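new thread, because three of you asked what I've been doing in the workshop since January and the answer is too long for one post

so my niece got handed a giant tub of old wooden blocks. hearts, cubes, cylinders, little house shapes, all mixed up from who knows how many different sets. she loves them. what she doesn't have is anywhere flat to build, her room is all carpet and everything leans

I said I'd make her a play board. how hard can a board be

first stop was Kendoven, the lumber place out past the car wash. went in for pine. came out with maple. I had my hand on the pine!! and then I saw this stack at the back with the wavy figure in it, the kind that looks like flames when you tilt it, and that was the end of the pine plan

it was 35 dollars more than I'd told myself I would spend and I'd do it again tomorrow

ok glue-up. I joined several narrower planks because wide ones move around like crazy in a heated house. did it after dinner, left the clamps on overnight, came down in my slippers at 6 in the morning to look. one seam had slipped a tiny bit. you could feel it with a fingernail. I said some words

spent that whole evening with a card scraper getting it level. if you've never used a card scraper, get one, it costs next to nothing and makes the best little curly shavings. you do have to learn to put the burr on the edge and that took me way too many videos (the man in the good one talks very slowly, put him on double speed)

sanding: started at 100 grit and worked up from there. don't skip grits on maple. I skipped one on the back and the swirls showed up the second the finish went on. the back is staying like that, it's the back

finish is the hard wax oil from Jatemden, the small can. two thin coats, wiped off well, a full day in between. I wanted something that wouldn't turn it orange and I'm really happy with how pale it stayed

somebody asked about rounding the edges. I went back and forth on this for ages. kept them square in the end, just knocked the sharpness off with a sanding block. a big round-over looked like a cutting board and I didn't want anybody slicing a tomato on it

next question I had was which blocks to keep. the tub has way more than she can use at once and the paint is in every kind of shape. I sorted by color first, which was pointless, then by shape, which was much better. the cylinders are the best ones, they stack on anything. the hearts are adorable and terrible, you can't put a thing on top of them

picked out a few of the small ones and lined them up along the back to see how the colors sit against the wood. yellow on maple is SO good. I thought it would disappear and it really doesn't, it goes all warm and mustardy
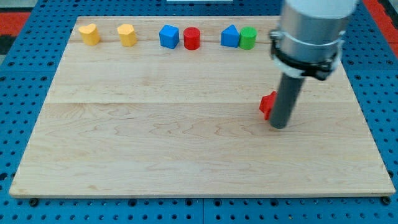 maple board with a few of the small blocks along the far side. look at that grain!

the blue and the red pop like crazy too. that blue cube might be my favorite, I love a beveled edge. and the red cylinder is so shiny next to it

still to do: felt on the bottom so it doesn't skate around on a hard floor, and some kind of storage. I've been eyeing the Mäkelä canvas bins but they're a bit deep, and with small blocks you end up dumping the entire thing out to find one heart. if anyone has a shallow bin they like please tell me

to the person asking if I'd sell one: no, sorry, I would have to charge for the maple and for my feelings about that seam

and yes I'll post the measurements, I need to find the envelope I wrote them on. one side is 712 mm, I remember that much because I kept reading it wrong off the metric side of the tape

edit: the scraper is just a plain rectangular one from Gadumden, nothing fancy. get the thinner one if they have both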